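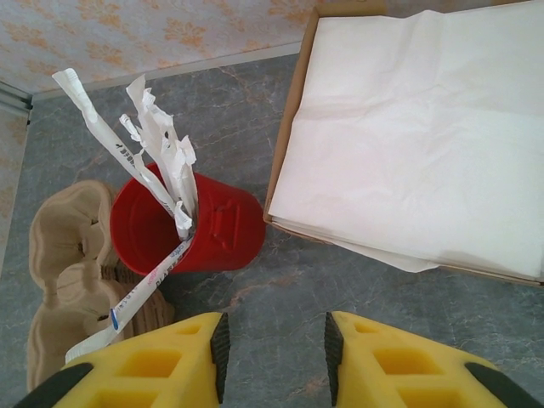
Paper straws and what they do in a drink — project report, Food and Materials module

Our project looked at how long paper drinking straws stay usable in different drinks, and whether the people who use them care as much as the newspapers say they do. Picked it because the canteen at Trererach switched over to paper and everyone moaned for a whole term. We wanted numbers, not just moaning. Wrapped straws were used all the way through, white paper wrappers, stood up in a red plastic cup on the worktop till needed. They stayed wrapped until the start of each run so they'd all begin equally dry, or near enough.

Background

Short version. A paper straw is strips of paper wound in a spiral and glued. The glue matters as much as the paper. Water gets in at the cut ends first, then along the seam, and the fibres swell and let go of each other. Some makers put a coating on the outside, some put it inside as well, and that slows things down but can make the straw harder to recycle or compost. We read quite a lot about this and a good half of it was adverts, so treated carefully.

We used two types. Sezer is the cheap one the canteen buys. Zovlow is thicker walled and costs more per box. Both the same length, the Zovlow slightly wider across.

Method

300 ml of drink in a glass tumbler, one straw per tumbler, standing at whatever angle it fell to. Drinks were tap water, fizzy cola, orange squash, and tea (hot, poured straight after boiling with 2 minutes of brewing). Every straw was checked by the pinch test — squeeze gently just under the surface line, let go, see if it springs back. If it stayed flat it had failed. We also wrote down any fraying at the bottom end and whether the seam had lifted.

Each pairing of straw and drink was run 8 times. Yes this took ages. The tea ones were done in the morning when the kettle was free, the cold ones after lunch.

The second part was a questionnaire, handed out at Trererach canteen and at the Tulitz café across the road, who were very nice about it. Up to 300 forms went out, a lot never came back, and a few came back with only the first page done. We kept the part filled ones where the answers made sense on their own.

Results

Tea was worst, by miles. Sezer straws went soft in tea before anyone would finish a mug, and the seam lifted on most of them. Zovlow held its shape longer but frayed at the bottom, little hairy bits floating about. Not pleasant.

Cola next worst for the Sezer. We expected the acid to be the reason but we can't show that from what we did. Could be the bubbles getting under the seam. Would need flat cola to compare and we ran out of time.

Water and squash hardly different from each other. Both straws lasted through a normal drink. The Zovlow was still passing the pinch test when we had to pack up, so we never got a proper failure time for it in water, only a "longer than".

Questionnaire: the biggest complaint wasn't sogginess, it was the feel on the lips, which suprised us. Second was taste. Several people wrote that they don't use a straw any more and just drink from the cup, and one wrote a whole paragraph about milkshakes.

Problems

The pinch test depends on who's pinching. We swapped over halfway through and the results got a bit kinder. Should have used a weight. Also the room got warmer in the afternoon and we didnt record the temperature. Last thing — straws all came from one box of each type, so a bad box would have spoiled everything and we wouldn't know.

What we'd do next

Flat cola against fizzy. A small weight in place of fingers. Something thick like a milkshake, as requested. And weigh the straws before and after to see how much liquid they take up, which needs a better balance than the one in the prep room.

Raw tables and a blank questionnaire are in the appendix.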